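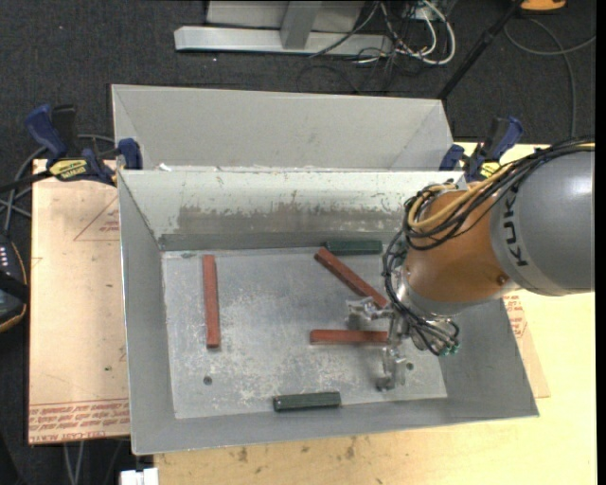

Film Night at Home: Household Tips for People Who Own One Sofa

Posted 24 November 2021 by Dalva Paiva

The big streaming films come out just as it gets too dark to do anything else, so this is the time of year when I am asked how we manage film night in a terraced house in Zosthorpe with a front room the size of a generous wardrobe. Badly, for years. Then a bit better.

Getting the light right

Turn off the ceiling light. I know you know this, but go and look at what your family is doing. A small lamp behind the telly, pointed at the wall, is kinder on the eyes than total darkness and lets you find your glass. Use a warm bulb. A cold white one makes the room feel like a dentist's.

If a street lamp shines in, a dark bath towel over the curtain pole will deal with it. Clothes pegs hold it up. It looks dreadful and you'll be sitting with your back to it.

Hearing what they say

Actors mumble now. It's considered serious. Before you spend money on a speaker, look in the sound settings for anything called speech, dialogue or clear voice, and turn off anything called cinema, which seems to mean louder explosions. Pull the set forward until its front edge is level with the front of the shelf. Ours was pushed right back and was mostly talking to a row of cookery books.

A rug helps if you have bare boards. So does shutting the kitchen door on the dishwasher, or not starting it in the first place.

Popcorn without the smoke alarm

Use your heaviest pan with a lid, two tablespoons of oil and three kernels. When those three pop, tip in enough corn to cover the bottom in one layer, take the pan off the heat and count to thirty. Put it back on, lid slightly open so the steam gets out. Stop when you can say "who finished the butter" between pops.

Salt it while hot. Fine salt sticks and coarse salt goes straight to the bottom, where it waits for the last person. Icing sugar and cinnamon is good too, though you will be hoovering it up until August.

Edivaldo Caldeira wrote in after my last page to recommend a brown paper bag for shaking on the seasoning. I tried it and he's right. Fold the top over twice. I folded it once.

Choosing the film

Each person writes down one title before tea. Draw one from a mug. The others stay in the mug for next week. This takes 2 minutes, and our previous method took 22 and ended with a programme about canals. Trailers are banned during the draw, as they show you the whole plot and then somebody wants to discuss it.

Check the running time before you press play. Anything over two hours needs a tea break, and it's best to agree where while everyone is still speaking.

Afterwards

Turn the cushions over the sink end of the garden, if you have a garden, or over the bath if you don't. Butter marks on a cotton cover want washing-up liquid, rubbed in neat with a fingertip, left for ten minutes and then rinsed with warm water. Try it on a hidden bit first.

The remote will be under the person who says it isn't.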